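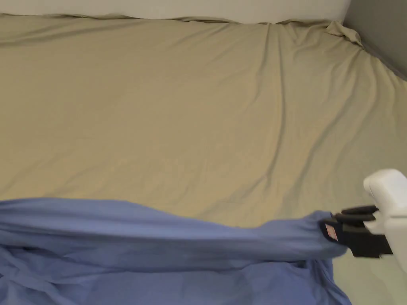
Bed changers wanted for Rotgate House, Derkmont -- 24 rooms, short lets, a lot of sheets. Most beds are pushed up against the wall, so the far side is a stretch. A fitted sheet that bunches up in the corner where two walls meet is what guests notice first, and we want poeple who will climb over and tuck it down properly.

Hours: 11 till early afternoon, on changeover days. Two hours minimum paid even if it's quiet. Start in January if you can, later is OK.

What you'll do: strip beds, fitted sheets on, fold anything left lying about and put it to one side. Guests' own clothes stay in the room -- don't bag them up with the linen. Wipe desks and shelves. No bathrooms, seperate team does those.
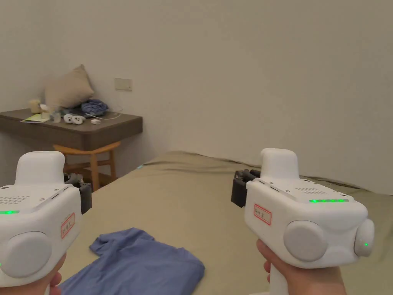 Green sheet on, T-shirt or similar still to fold.

No experience needed. Must be OK with kneeling and reaching. Shoes off on the beds please. Bus 315 stops outside, bikes in the yard.

To apply: short note to Fouad Chamoun at the Rotgate front desk, name, phone number, which days you can do. No CV. Trial shift is paid.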